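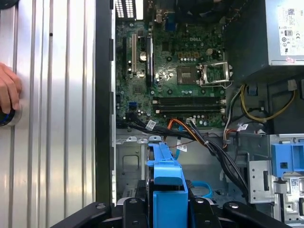 Figure 3. Wrist camera view in the PC disassembly task. The gripper fingers are spread on either side of the blue drive caddy; an operator's hand is at the side panel, left.

4.2 Desktop disassembly with the Tanis kit

The second group of trials used the Tanis disassembly kit as supplied by Nustosura. The kit consists of a two-finger gripper, a wrist camera with its mounting plate, a set of replaceable finger pads, and a software package that records demonstrations and trains a policy from them. We supplied the arm and the workstation. The mounting plate fit our arm without an adapter, but the cable clips in the box were too narrow for the camera cable and we replaced them with hook-and-loop ties before the first session.

Desktop towers are a hard case for a kit of this kind. The parts a recycler wants first are held by latches, levers and plastic carriers of many shapes, and much of the interior is covered by cables that move when touched. Figure 3 shows a tower with a Dell motherboard, its processor socket open and the retention bracket raised. A bundle of black cables crosses the lower part of the board toward the drive bays, and the hooked top of the blue caddy rises toward it. A gripper coming down over the caddy therefore has to clear both the bundle and the drive cage.

Demonstrations were recorded by two operators in the Griltberg laboratory. Each episode covered a single subtask: approach and grasp of the caddy, release of a plastic catch, or displacement of a cable. The vendor's guide recommends at least 90 episodes per subtask, and we kept to that number for the main results. Including repeats, rejected recordings and the cable subtask at two lighting levels, the full log holds 1023 episodes. Operators were allowed to steady the case or its panels by hand during recording. Episodes in which a hand covered the target were removed; episodes in which a hand was visible elsewhere were kept.

The wrist camera is the strongest part of the kit. At working distance both fingertips remain in view along with the target, and the field is wide enough to take in most of the motherboard and the power supply in the same image. This matters for training, as the policy has no other camera input in the standard configuration. The drawback is glare. Ribbed or polished metal inside the case returns bright highlights that shift as the wrist turns, and the automatic exposure setting responds by darkening the drive area. We fixed the exposure manually after the first 27 episodes and discarded those recordings. The option is found under the calibration menu and is not mentioned in the printed guide.

The fingers are less well suited to the task. Their width is acceptable for a drive carrier standing clear of its neighbors, but it leaves little room beside a metal cage. The screw heads on the fingers also caught on cable sleeves during lateral moves. Nustosura offers a narrow finger set as an extra; we did not test it. Covering the screw heads with thin tape reduced snagging in informal checks, although the tape had to be replaced often and we did not use it in the scored trials.

Three failure types account for most of the unsuccessful runs. In the first, the policy closed on a cable together with the caddy. In the second, one finger came down on the edge of the cage and the force limit stopped the arm. In the third, the grasp was sound but the pull direction was wrong, and the carrier jammed. The first type was the most sensitive to the starting position of the cables, which the recording software makes no attempt to vary or track. We varied it by hand between episodes - a slow procedure, and one that a buyer should include in any estimate of setup time.

Compared with the Scanlon package in Section 4.1, the Tanis kit took longer to calibrate and gave better control over which recordings entered the training set. Episodes can be tagged, trimmed and excluded without leaving the recording screen. Scanlon requires an export step for each of these. Neither package currently stores gripper force in the same file as the images, and in both cases we aligned the two streams with our own script.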